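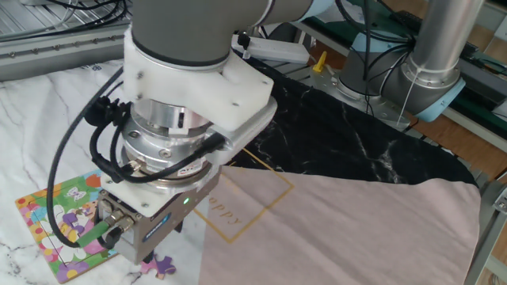
Wukport is a set of written records of dogs being asked to come back, and of what the dogs did next. There are 640 recalls in it, all of them on Wan Common, all of them called by one of two people who ought to have known better than to start a spreadsheet. Each row has a mood column, filled in by the caller before calling, and the moods are colours. Green is a small claim, as small as the tiny green light on the upper right edge of the gripper, and should be read as "dog is looking vaguely this way". Amber is "dog has smelled something". Red is "dog has found it".

What is in the folder

recalls.csv - one row per recall
dogs.csv - one row per dog, so a short file
words.txt - every word used to call a dog, with the rude ones left in
notes/ - the handwritten notes, typed up by Osvaldo, spelling as found

The dogs

There are three. Leltedov is a lurcher cross with excellent hearing and no interest in using it. Mindow is a terrier and comes when called if she was coming anyway. Biscuit is a spaniel, very old, and accounts for 97 rows, most of them successful on the grounds that he hadn't gone anywhere.

Columns in recalls.csv

dog - name, lower case
caller - kl or ol (Kwan-ho Liu or Osvaldo Leite)
mood - green, amber, red
distance - near, middling, far. We didn't take a tape measure to the common
word - the first word shouted. Later words are in the notes
reward - cheese, sausage, biscuit, praise, none
came - yes, no, eventually
mud - 0 to 5, judged at the car

Please note that "biscuit" in the reward column is a biscuit and "biscuit" in the dog column is Biscuit. A search and replace in an early version gave us several walks on which Mindow was rewarded with a spaniel. This has been put right.

"Eventually" covers anything from a slow amble to the business with the picnic. There are 186 of these. If you need a plain yes or no, decide for yourself which side they fall on and say so in your write-up. Kwan-ho counts them as yes. He also says Leltedov is "nearly trained".

Known problems

Osvaldo carries better cheese. We noticed late and the brand was never written down, so caller and cheese can't be pulled apart.

Rain is missing from the file. On properly wet days we took the dogs round the block on leads and recorded nothing, so the common looks sunnier here than it is.

Mud scores drift upwards after Kwan-ho had his car cleaned.

Some whistle rows have an empty word column. Others say "whistle". They mean the same thing.

Using it

Open the csv in whatever you like. It has been used for one talk at the training club and one long argument. Don't use it to choose a breed, settle a bet about terriers or work out what is wrong with your own dog, who is probably fine.

Changes

Jan 17, 2025 - fixed the biscuits. Added words.txt. Removed a row in which the dog called was somebody else's, though it did come, promptly, and sat.

Corrections are welcome if they're about the file. We have had plenty about the dogs.

Contact Kwan-ho or Osvaldo | © Wukport recall records | Back to top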